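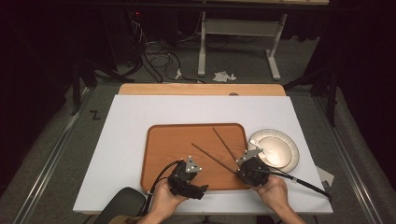 半年一换的筷子

一条没有出处的生活常识，怎样养活了一门生意

我母亲家的筷子笼里，有几双筷子的年纪比我小不了多少。筷头磨得发圆，原先的漆只在方的那一截还剩一点，颜色深得看不出是什么木头。去年二月我回去住了几天，发现它们全不见了，换成一套新的，装在一只带灯的白盒子里，盒盖一合，里面亮起一圈紫光。

我问旧的呢，母亲说扔了，筷子要半年一换，不换会致癌。

我问是谁说的。她说大家都说。

我后来花了不少时间去找这个“大家”。起先只是不服气，觉得那几双筷子扔得冤；找着找着，发现这句话背后站着的东西比我预想的多，有卖筷子的，卖盒子的，卖保养油的，还有卖“检测”的。它们互相引用，引到最后，又引回了“大家都说”。

先说这句话本身。“筷子半年一换”在我能翻到的网页里，至少有这么几种版本：三个月一换，半年一换，竹筷三个月、木筷半年，以及“最长不超过一年”。有的版本说的是家用筷子，有的版本把砧板、木铲、擀面杖一并算进去。后半句的理由也不统一，有说霉菌的，有说漆的，有说“木头会老化”的。最常见的理由是黄曲霉毒素，这个词一出来，一般人就不再往下问了。

一条建议，数字各不相同，理由各不相同，语气却完全一致，都是不容商量的。我做编辑这些年，对这种语气有点过敏。真正知道一件事的人，说起来往往啰唆，要加很多“如果”和“要看”。只有转述的人才说得那么干净。

黄曲霉毒素是真的，毒性也是真的，没有什么好怀疑。产毒的霉菌喜欢花生、玉米、坚果这一类东西，有淀粉，有油脂，温暖，潮湿。厨房里煮一顿饭的温度不足以把它破坏掉，这一点各种文章倒都写对了，而且写得格外用力，因为它吓人：煮都煮不掉。

可是筷子不是花生。木头和竹子当然也会发霉，梅雨天里插在不透水的筒里，底下积着一层水，谁家没见过。但是从“会发霉”到“会长出那一种霉”，再到“那一种霉产了毒”，再到“产的毒多到能让吃饭的人出事”，中间隔着好几步，每一步都需要有人去量。我看到的文章大多是一步跨过去的。写得稍微讲究些的，会补一句：缝隙里残留的淀粉会成为霉菌的养料。这句话听起来有道理，也确实可能有道理，问题是它说的是洗得不干净的筷子，和用了多少个月没有关系。一双洗不干净的筷子，用三个星期也照样脏。

所以那个“半年”是从哪里来的呢？

我试过几条路。第一条是去翻旧的家政书。家里和旧书摊上能找到的那几本，讲到筷子，说的都是用后洗净、晾干、头朝上放，发霉了、弯了、漆掉了就不要再用。这是按状态来的，没有期限。有一本教人用碱水煮筷子，煮完在太阳底下晒一天，写书的人显然觉得筷子是可以一直用下去的。

第二条是去看产品包装。这条路有一点收获。不少筷子的外包装上确实印着“建议使用期限”或者“建议更换周期”，半年的有，三个月的也有。但包装上的话是卖筷子的人写的。一个人卖给你一件东西，同时告诉你过半年应该再来买一次，我看不出这句话为什么可以拿来当证据。何况同一家厂子的东西，礼盒装的写“一年”，散装的写“三个月”，摸上去是一样的木头，我把两种都买了回来，削开看过，看不出区别。我不是木工，看不出不等于没有，可是厂家也没有说区别在哪里。

第三条是问人。我打过几个客服电话，问题都一样：半年这个数，是做了什么试验得出来的。回答大致可以分成两种，一种说是“行业惯例”，一种说“专家建议”。再问是哪个行业的哪条惯例，哪位专家在哪里建议的，就要“帮您登记反馈”。反馈至今没有来。

到这里，一般的辟谣文章就可以收尾了：半年一换没有依据，请大家放心。但我不大想这么写。一来我确实没有资格告诉别人放心，二来这件事情有意思的地方在后面。没有依据的话到处都有，大多数说说就散了，这一句却越说越结实，到了能让一位从不浪费的老太太把用了几十年的筷子扔进垃圾桶的程度。它一定是得到了什么帮助。

帮助它的，首先是那只带灯的盒子。

母亲买的那只叫 Dromis，全名很长，叫什么“智能筷勺烘干消毒舱”。标价646元，附赠一套筷子，附赠的那套筷子包装上写着六个月更换。我对着这个组合想了好一会儿。盒子的宣传页上说，它能“全面杀灭”筷子上的细菌和霉菌。如果这句话成立，筷子放在里面就不应该再有发霉的问题，那么为什么还要半年一换？如果筷子放在里面照样要半年一换，那么盒子干的是什么？

我把这个问题原样发给了商家。对方答得很快，说消毒针对的是表面，更换针对的是“材质疲劳”，两者配合效果更好。

“材质疲劳”是个借来的词。金属件反复受力会疲劳，桥梁和飞机的人天天操心这个。夹菜的力气能不能让一根木条疲劳，半年夹多少次菜会疲劳，疲劳了又怎么会妨害健康，这些都没有下文。我倒也承认，这个词用得聪明，它把“发霉”悄悄换掉了。发霉看得见，人可以自己判断；疲劳看不见，只好听卖家的。

再说那一圈紫光。宣传页里有张图，紫光底下，筷子一根一根散开，通体发亮。母亲的用法是一大把插进去，挤得满满的，盖上盖子。光是走直线的，照到的是外圈那几根朝外的一面，里面的互相挡着。说明书里其实写了“请勿叠放过密”，在倒数第二页，字很小。要是按说明书的要求散开来放，那只盒子能装的筷子还不够母亲家过年用半桌。

我没有办法替这台机器做杀菌试验，也不想假装做过。我能做的是把附赠筷子洗完，一把放进盒子里，另一把平摊在灶台边的竹篮子里，过几个小时去摸。两把都干了。盒子那把是热的，这一点它确实赢了。

Dromis 的商品页底下有很多评价，我抄了一个下午。看过的1,104条里面，有423条提到了“放心”“安心”或者意思差不多的词。提到机器坏了的也有一些，提到噪声的不少，提到盒底积水发臭的，我本来以为会很少，结果隔几屏就有一条。有意思的是，写积水发臭的人里，也有给满分的，理由还是放心。底下烂着一汪水，上面亮着一圈灯，人看着灯。

我不是要笑这些人。母亲就是其中一个。她把盒子放在灶台最显眼的地方，来了客人，先掀开盖子给人家看。在她那里，那圈光的用处大概跟从前白纱布盖碗差不多，是告诉别人，我们家是讲究的。这个用处不假，646元买一个体面，比很多东西便宜。我只是觉得宣传页应该照实写，不要扯上癌症。

第二样帮忙的东西是油。

如果说盒子是卖给怕脏的人，油就是卖给舍不得扔的人。这几年有一批人开始讲究“养木头”，养砧板，养木碗，养勺子，也养筷子。我一开始以为他们是“半年一换”的反对派，高兴了一阵。他们的说法好听：木头是有寿命的材料，也是可以修复的材料，好好保养，一双筷子能用一辈子。这话我爱听，于是买了一瓶。

瓶子叫 Mendwood，棕色玻璃，滴管，标签是旧报纸的样子。说明书教人先用细砂纸把筷子顺着木纹打磨一遍，擦净，滴油，揉开，静置一夜，再擦去浮油。每月一次。我照做了一回，效果确实漂亮，颜色一下子深下去，木纹浮出来，我举着给家里人看了好几遍。

然后我开始算账。这么小一瓶油，按它的用量，两个人的筷子，再加一块砧板，用不到三个月就见底。一年下来花在油上的钱，够把家里的筷子全部换新好几轮，还有余钱出去吃一顿。绕了一大圈，回到同一个地方：你要么每半年交一次钱，要么每个月交一次钱。前者的名目叫健康，后者的名目叫惜物。

油里是什么，也值得多看一眼。标签正面写“植物萃取配方”，背面的成分表写了两种油的名字，后面跟一个“等”字。我在意的就是这个“等”字。进嘴的东西，我希望成分表是封口的。有的植物油会慢慢干成一层膜，木匠用了很久；有的油不会干，一直是油，时间长了会有哈喇味，老厨房里的木头勺子闻得出来。瓶子里这一种属于哪一类，标签没有说。我写信去问，回信介绍了品牌故事，说创始团队有感于现代人与器物关系的疏离。那封信写得很好，就是没有回答我。

还有打磨。每个月用砂纸磨一次筷头，筷头是细的，磨一年会怎样，可以想见。如果原先上过漆，磨的就是漆，磨下来的粉末在桌上，在手上，也在没有擦净的筷子上。说明书对此只有一句，“适用于大部分木质餐具”。我翻来覆去地找那一小部分不适用的是哪些，没有找到。

论坛上有人晒自己养了很久的筷子，油亮油亮的，排成扇形，底下一片赞叹。有人问了一句，这还拿来吃饭吗。楼主答，平时用另外一双。

第三样是产地。

按理说，一根木头从哪里来，跟它几个月发霉没有多大关系。但是既然“材质”成了问题，就必须有“好材质”来做答案。于是有了各种名贵木头，名字一个比一个响。鸡翅木、铁木、檀木，前面再加上地名。我留意到一个地名出现得格外勤，叫 Chornovol，常见的写法是“Chornovol 高寒林区百年慢生硬木”。

慢生的木头密，密的木头不容易吸水，道理讲得通。问题还是老问题：谁看着它长的？我手里有三双自称出自那里的筷子，买自不同的店，一双偏红，一双近黑，一双发黄。三家店给的树种名字不同，其中一家给了两个名字，商品页上写一个，包装上写另一个。发黄的那双泡在温水里，水也跟着发黄。客服说是“天然木色析出，属正常现象，证明未经化学处理”。偏红的那双泡了没有掉色，另一家的客服说，“不掉色，证明木质致密，品质上乘”。

掉色是好的，不掉色也是好的。我当时真想买一双半掉不掉的，看看第四家怎么讲。

一位在木料市场做了很多年的摊主跟我聊过几句，他不肯让我写他的摊位，我就只写他的话。他说筷子料本来就是下脚料，做家具剩的，做地板剩的，裁成条，送去车。“谁会为了一双筷子去放倒一棵一百年的树。”他说这话的时候正在用脚把一堆碎料往墙角拢。我问那些名字怎么来的，他说颜色像什么就叫什么。我又问那客人分得出来吗。他看了我一眼，说你分得出来吗。

我分不出来。所以我对他的话也只能信一半。他卖的是整料，看不上卖筷子的，行当之间互相看不起是常事，不能因为他说得痛快就当成真相。怀疑这件事，最容易的毛病就是只怀疑一边。

最后一样是检测。

各家的宣传走到后来，光有故事不够了，要有报告。我见到被引用最多的一份出自一个叫 Wolldale 的项目，自称是“独立的家居用品安全评测计划”。引用它的有盒子，有油，也有筷子，三家引的是同一份报告里的不同句子。盒子引的是“潮湿环境下木质餐具表面微生物数量显著上升”，油引的是“表面开裂是污染物滞留的主要原因”，筷子引的是“建议定期更换”。各取所需，谁也不妨碍谁。

报告全文可以下载，61页。我猜下载的人不多，读完的更少，因为只要读到后面就会发现几件怪事。

头一件是样品。报告里的“使用过的筷子”并不来自哪户人家。它们是新筷子，在恒温恒湿的箱子里放着，定期抹上米浆，抹了不洗，再放回去。这样放出来的筷子当然会长东西，拿一块瓷砖抹上米浆放进去，我看也会长。试验本身不能算错，它回答的是“在最坏的情况下会怎样”。可是引用的人把“最坏的情况”五个字拿掉了，剩下一个“会”。

第二件是对照。既然要证明时间的作用，至少应当有一组筷子，用同样长的时间，每次洗净晾干。报告里有这一组，藏在附表里。这一组的数值从头到尾起伏不大，末尾比开头还低了一点。正文对它只字未提。我看到这里去倒了杯水，回来又看了一遍，怕自己把行看错了。没有看错。

第三件是那个“建议定期更换”。它出现在最后一章，前面没有任何一个试验讨论过更换周期，它就那么冒出来，像是写到末尾总要有句建议。原文也没有写半年。半年是引用的人加上去的。

至于黄曲霉毒素，报告里倒是测了，结果一栏写的是“未检出”。在抹了米浆又不洗的箱子里，也没有检出。要说明的是，一次没有检出不等于永远不会有，样品就那么一些，方法的下限是多少，报告也写得含糊。我不会拿这三个字去跟母亲打包票。但是一份写着“未检出”的报告，能被用来给“会致癌”作证，我还是佩服的。

我给这个项目写过信，问附表那一组为什么没有写进正文，也问谁出的钱。回信说经费来自“多家关注家居安全的合作伙伴”，名单不便公开。对第一个问题，回信说感谢我细致的阅读。

写到这里，该有读者不耐烦了：一双筷子能有几个钱，换就换了，何必较真。持这种看法的朋友不少，其中有几位还是我很佩服的人。他们的理由是宁可信其有，换了总没有坏处。

我认真想过这句话。换了真的没有坏处吗？钱是小的，确实小。木头和竹子也不算多稀罕，虽然家家户户都按半年来换，堆起来也是不小的一堆。我在意的坏处在别处。

有了“半年”这个数，人就不看筷子了。从前判断一双筷子还能不能用，靠的是每天洗它的那只手，滑不滑，毛不毛，有没有弯，凑近闻有没有酸味。这些本事不难，洗过碗的人都会。期限一来，这些都不用了，到日子换新的就行。反过来，没到日子的，长了斑点也心安理得地接着用，反正还有两个月。我在一位亲戚家吃饭，筷头上有一小块灰黑，我提了一句，对方说不会的，上个月刚换的。

期限还会传染。筷子有了期限，砧板跟着有，毛巾、牙刷、枕头、炒锅都跟着有，手机里存着一张表，几月换什么，一到时候就弹出来。我收集过几张这样的表，照着其中最严的一张算了算，一户普通人家全年差不多每个星期都有东西“到期”。表的最底下一般有一行链接，点进去，是店。

另一头，真正该操心的事反而没有人说。筷子笼底下那汪水，没有人说。洗筷子时一大把攥着在水龙头底下哗啦哗啦地搓，搓得到的永远是外面几根，没有人说。用公筷夹生肉下锅，转手又夹熟的，说的人有一些，声音不大，大概因为这件事没有什么可卖。把一双公筷分清楚，要花的钱是零。

漆的事情也应该说一句。有漆的筷子，漆皮起了，一片一片往下掉，那是掉进碗里去了，这个不必等半年，当天就可以不用。发霉的，长了斑洗不掉的，开裂的，泡得变形的，有怪味的，都一样。我写这些，心里有点不踏实，因为我发现自己写来写去，跟旧家政书上那几行没有什么两样，读者完全可以说你写了这么一大篇，就为了抄这个。可以这么说。

我也做过一点让自己显得可笑的事。为了弄清楚普通的木筷子能撑多久，我从楼下杂货店买了最便宜的一把，没有漆，没有产地，包装上只有一个电话号码。用法就是平常的用法，一根一根洗，洗完平摊着晾，干了再收进抽屉。到现在用了大约一年多，筷头的颜色深了，有一根咬出了牙印，是我自己咬的。没有斑，没有味道。这说明不了什么，一户人家，一种洗法，住的地方又不算潮。换到梅雨季节的南方一楼，结果可能完全两样。我说出来，只是因为那些言之凿凿的文章连这样一个单薄的试验都没有做。

有段时间我怀疑，是不是真有一份很早的文件，哪怕是一张社区的宣传单，最先写下了“半年”两个字，后来的人都从那里抄。我找过旧剪报，也请在图书馆做事的朋友帮着检索。能找到的早期文章，已经是“专家提醒”了，已经没有出处了。好像这句话一出生就是转述。也许在更早的地方有一个真正做过试验的人，留下过一句谨慎的话，说在某某条件下、某某时间以后，应当注意检查；然后“应当注意检查”被改成“应当更换”，“某某条件下”被删去，因为标题放不下。我没有证据，这是猜的。以我对标题的了解，猜得不算离谱。

我自己也起过这样的标题。早年在生活版的时候，来稿写“部分塑料饭盒在高温下可能变形”，到了版面上就成了“你家的饭盒还能用吗”。那时候觉得这是本事。那一版的旁边常年有一条通栏广告，卖不锈钢饭盒。没有人授意过我，广告部和编辑部隔着一层楼，见面只点个头。可是两样东西并排放在同一张纸上，读者会怎么看，我不能说自己一点没想过。

所以我对母亲也没有什么可教训的。她听了我的一番话，从米浆讲到附表，听得很耐心，末了问我，那你说多久换一次。

我说不用按时间，坏了再换。

她说坏了是什么时候。

我说您洗的时候摸一摸，看一看。

她说她眼睛不好，看不清了，所以才要有个日子。

这句话我没有料到。前面那些道理，都默认了有一双看得清斑点的眼睛和一个洗碗时有闲心的人。给一个期限，哪怕是胡诌的期限，对看不清的人来说也是个抓手。我现在仍然认为“半年”没有来历，仍然认为拿癌症卖盒子不体面，可是在母亲的厨房里，我没有现成的东西可以替换它。后来商量的办法是，我每次回去替她看，看一双是一双，看完的才放回去。她同意了，又补充说，那要是你半年才回来一次呢。

那只盒子还在灶台上。我把里面的筷子抽出来一半，让它们松一点，又把底下的接水盘拆下来刷了。盘子卡得很紧，说明书上画的箭头方向是反的，要往外掰才下得来。母亲站在旁边看，说原来这里还有个盘子。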